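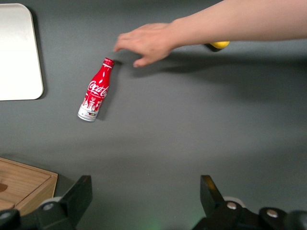
I have been taking pictures of birds and other wildlife for longer than I care to add up, and in all that time I have never been kind to a bag. The Tamura shoulder pack is the third I've owned in as many years, and I bought it before a trip to the marshes at Skorkia, where you sit in a hide from first light and live out of whatever you carried in. So I wanted to know what it would hold besides the camera. The side pocket is a good one, deep and stretchy, and a slim bottle like that red Coca-Cola one with the skyline printed on it is just the sort of shape it likes. A fat flask is another matter, and you'll be wrestling with it while the marsh harrier goes by.

The main compartment took my camera with the long lens attached, which was the whole reason for buying it, and there was still room for a second lens, a bean bag and my sandwiches. The dividers are held in with the usual sticky strips and they do make a dreadful ripping noise, so please set them up at home! I moved one in the hide on my first morning and a whole reed bed's worth of teal got up and left. Tarek Hamdan, who I often go out with, was very decent about it, but I noticed he sat at the other end of the bench after lunch.

Comfort is the thing I was most worried about, as my old Bidus bag used to dig into my neck something awful. The Tamura's strap is wide and has a soft pad that slides along, and I walked the 7 miles round the outer bank with it fully loaded and only swapped shoulders near the end. The waist strap is thin and rather mean. I tucked it away and haven't missed it.

We had rain on two of the days, proper sideways rain off the water, and the cover (it lives in a little pouch underneath) did its job nicely on everything except the front pocket, where my notebook got damp at the corners. The zips are quiet and easy to work in gloves – a small thing, but I was so pleased with it that I kept showing people.

My pictures came to 1,020 by the end of the week, most of them of empty sky where a bird had just been, and the bag can't be blamed for those. I did get one lovely set of an otter on the Dustard side, and I got it because I could swing the bag round and have the camera out without standing up.

I'd like a firmer base, as it does slump over when it's half empty, and I'd like it in a duller green. Otherwise I am very happy, and it's coming with me again in October for the geese.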